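Shelf and Worktop Check, Pultico Shared Kitchen
Ground floor, room 1406 – January round

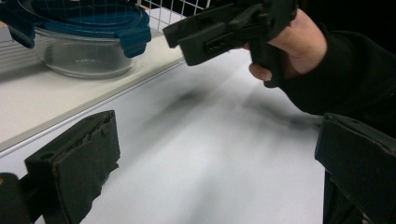

Photo: Braulio Quezada / Pultico Shared Kitchen

Checked by: Braulio Quezada
Start: 9.40 am
Result: pass, with 2 jobs to follow up

I do love this round. It's the first one with the raised shelf in regular use and I've been looking forward to giving it a proper going-over! Comments are under each item, as usual, and they're longer than the form really allows for. Sorry, Eskola office, you did say to write things down.

Key: OK = fine as it is. FIX = needs a job raised. WATCH = look again next round.

1. RAISED SHELF

1.1 Shelf level and firm when pressed at both ends – OK
Leaned on it with both hands and it didn't budge. Lovely.

1.2 Surface clean, no chips or cracks – OK
The speckled finish hides crumbs very well, so please wipe it even when it looks fine. I ran a damp cloth along it and picked up plenty of flour.

1.3 Metal edge strip flat along its whole length – WATCH
Run a fingertip along it slowly and you'll feel one spot near the wall end where it lifts by a hair. Nothing that would catch a sleeve yet. I've put a pencil tick on the underside so we can find it again.

1.4 Load within limit – OK
The limit is 30 kg and we're miles under it. Heavy mixers stay on the lower table, please, however tempting the shelf looks.

1.5 Items set back from the front edge – FIX
My one real grumble. Glass bowls keep creeping forward to the lip of the shelf. A hand's width back is the rule, and it's an easy one to keep. Job raised: a thin painted line along the shelf as a reminder. Grirner did the same for us in the pantry and it worked a treat.

2. GLASS BOWLS AND LIDS

2.1 Glass free of chips at rim and base – OK
Held each one up to the window and turned it right round. All good, and beautifully clear too, well done to whoever has been rinsing them properly.

2.2 Lids sit flat – OK
The blue lids are a joy. Good raised rim, plenty to get hold of.

2.3 Locking tabs whole, no white stress marks at the fold – WATCH
Bend each tab gently and look at the fold. One has a pale line starting. It still clips, so it stays in use for now.

2.4 Tabs clipped down before a bowl is carried – see comment
If the tabs are hanging loose, treat the lid as loose. Never lift a bowl by its lid, clipped or otherwise. Two hands on the glass every time.

2.5 Hot food left to cool before the lid is clipped – OK
Asked the morning group and they all knew this one. Brilliant.

3. LOWER TABLE

3.1 Surface smooth and clean – OK
What a difference the new cleaner makes. The white has come up really bright.

3.2 No wobble – OK

3.3 Step between shelf and table easy to see – OK, just
White above white is hard on tired eyes, and that grey strip is doing a lot of work. Keep it clean so that it shows. When you slide something towards the shelf, slow down before you get there.

3.4 Gap under the edge strip brushed out – OK
An old toothbrush is perfect for this. There's one in the Gornodton tin by the sink.

4. WIRE MESH PANEL

4.1 Fixings tight – FIX
One of the lower ties has worked slack and the panel rattles if you knock it. Five minutes' work. Job raised, and nothing is to be hung on the panel until it's done.

4.2 No sharp wire ends – OK
Checked with a cotton cloth dragged along the wires. It didn't snag once, I was delighted.

4.3 Mesh free of dust and grease – OK
Slightly sticky in the corners. Warm soapy water, then dry it straight away.

5. LIGHT

5.1 Enough light to see spills on the white surfaces – OK
Shadows are the thing to watch. Your own hand can throw a big soft grey patch over the table and a splash of clear water vanishes in it. Move your hand away and look again before you call it clean.

5.2 Bulbs and covers sound – OK

JOBS RAISED

Painted line on raised shelf (1.5) – Braulio, paint already in the cupboard
Slack tie on mesh panel (4.1) – Eskola office, job number 200

Finished 10.25 am. Copy pinned inside the cupboard door, pencil on the string if you want to add anything.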